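Endgate Residents' Social Group
Minutes, September 9, 2024, in the Rivska Street lounge

We got going a bit after the hour and I took the notes again, so grumbles about them come to me. The last minutes were agreed with one fix: the cookie money was $63, and I had written $36 (sorry!).

1. Lounge furniture
Most of our time went here. The new layout has been in place for 28 days and people like it, apart from the walkway by the windows, which is still tight. We agreed to try the big pieces a little farther apart and look again next month. 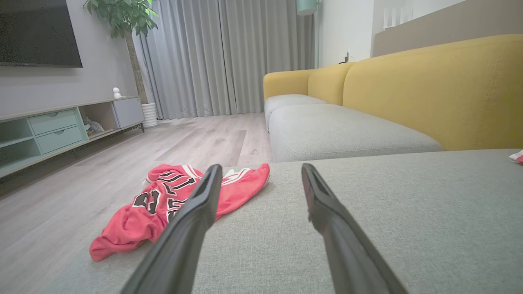 Cleaning the upholstery took up the next chunk. Tilahun Fabric Care quoted us for the whole lot, and I'd hoped we could skip the backs this time. The mustard yellow on the sofa back hides plenty, but the light gray seats and the big gray cushion in front of them hide nothing, so we'd at least want those done. Somebody asked about throws. I said I'd rather look at a clean gray seat than a throw that's always on the floor, and we left it there (for now!). Agreed: seats and cushion only, before December.

2. Clothes left in the lounge
A long and rather cheerful discussion. Kids' sports shirts, sweaters and odd socks keep turning up on the seats, and the pile gets shoved along whenever anyone wants to sit down. We agreed that anything left overnight goes in the hall closet for 30 days and then to the Wimutholm thrift store.

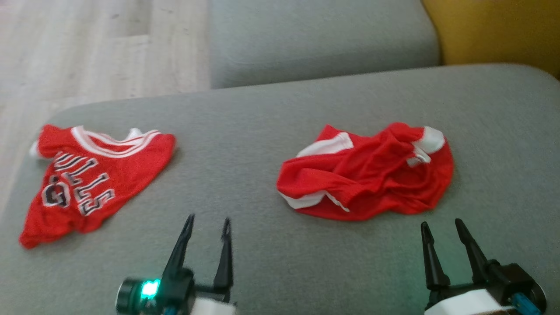 I also asked that whoever picks things up folds them, even badly, as a heap in the closet is no better than a heap in the lounge. There was some muttering, but it passed. Names inside collars would help a lot, and I'll put a line about it in the newsletter. Team shirts are the worst for mix-ups, with half the building's kids following the same teams.

3. Other business
The kettle is slow. We'll live with it. I'm to get a price on 8 hooks for the hallway, low enough for the little ones to reach.

Next meeting: same room, same time, and please bring your own mug.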